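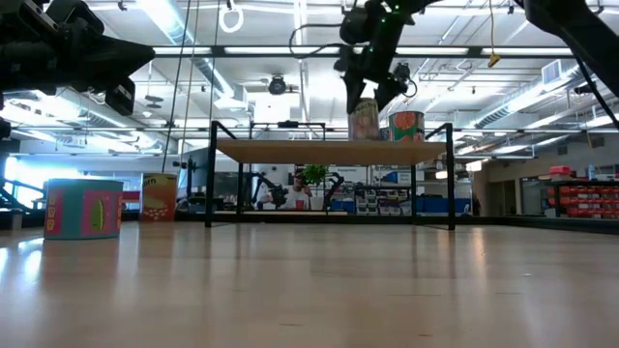
Two arms at the shelf test in Gremovdale: one gripper over the tall can on the board, the other beside the cans on the table.

Visit to the Welura software group, Gremovdale
Report by Wycliffe Kimaro, 3/28/21

Our small group from Mwakalinga was invited to see how Welura writes and tests the software for its two-arm stations. I work with conveyor controls, so I came with many questions about perception and planning, and I went home with most of them answered. Erick Sang, who leads the planning work, received us and stayed with us the whole afternoon.

He started at the table. The task that day was cans and a small shelf, and he chose it because it looks easy and is difficult for the planner. A can on the open table may be approached from many sides. A can on the shelf board has posts near it, bars at both ends, and perhaps a neighbour standing close, so the list of possible grasps becomes short very quickly. In our picture the tall can on the board leans a little. Erick told us that this kind of thing spoils a grasp if the software believes every can stands straight. Their pose estimator used to assume it. From September they changed this, and now the tilt is estimated together with the position.

The planning program is called Fivel. It takes the object poses and the model of the shelf, and it proposes up to 2000 grasps for each can. Most of them are thrown away in the first check, which only asks if the fingers would touch the board or a post. The remaining ones go to the slower check with the complete arm. I asked what happens when no grasp remains. Then Fivel asks the second arm, and if this is also without success, it stops and writes the reason into the log. I liked that the reason is written in normal sentences.

We spent perhaps too long with the log viewer, but for me it was the best part. One can drag a slider through the recorded run and see the planned path in one colour and the measured path in another. The joint data is saved every 2 milliseconds. Next to it there is a column with the finger command, and Erick showed us a run where the fingers had closed 50 milliseconds too early. The path was correct, only the timing between two processes was wrong. We have had exactly this fault at home with a pusher, and we looked for it in the mechanics for a week.

About the camera calibration I understood less. They repeat it every morning by a script, and a colleague of ours will write to them for the details.

Before we left we discussed simulation. Each change to Fivel must pass 3000 simulated picks during the night before it is allowed on the real arms. Shiny labels are still not simulated well, Erick said, and for these they trust only the table.

Welura will receive a second group from us when the new version of the viewer is ready. Those who wish to come should give me their names, and please read the Fivel manual first, at least the chapter on collision checks.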